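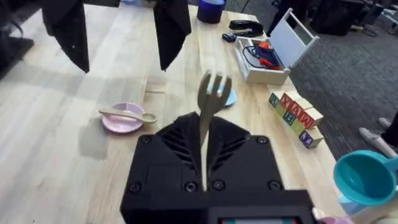 Slide 1: wooden fork, pink plate with the spoon across it, blue plate behind

Talks > Play and Early Years > Speaker notes

Search talks, speakers, topics

Laying the table with toy plates – notes for Jastadton

Say hello, thank Virgilio Talavera for the introduction, move the water glass away from the laptop.

Leave slide 1 up while people find their seats. I like starting with the fork because everybody has met one like it – three short tines with rounded ends, a broad flat head, plain wood. Ask who has been served an invisible dinner with one this year. Wait for hands.

Then the plates. One pink, one light blue, and if you've ever put out two colours for a group of children you already know what's coming! In January we had 15 minutes of debate over who got pink and very little pretend food was eaten. I used to step in. Now I let it run, because the talking is the bit I'm after (who asks, who swaps, who gives up and goes to be the waiter).

Point at the spoon. It's lying right over the pink plate with the bowl sticking out past the rim, and I wouldn't straighten it. Grown-ups love straightening things. Imelda Dagdag told me off for it on my first morning and she was right.

Mention the thin stick on the table too. Ask the room what it could be. Last time I got a breadstick, a chopstick and "the bill". Don't rush this – it's the best two minutes of the talk.

Next bit: office things near the play things. There's a stapler at the far end of the table, on its side. In my room staplers go up on the high shelf before the children come in, so say that clearly, somebody always asks.

The white wooden box with the lid up is my way into tidying. I leave the lid open from the start and say "supper's over" when it's time. Some days it works. Some days the fork goes home in a coat pocket.

Skip the Skiva catalogue story if we're running late.

Questions, then tea. Handouts are by the door, 300 printed, please take two.

15 shares | 2,315 views | 3 comments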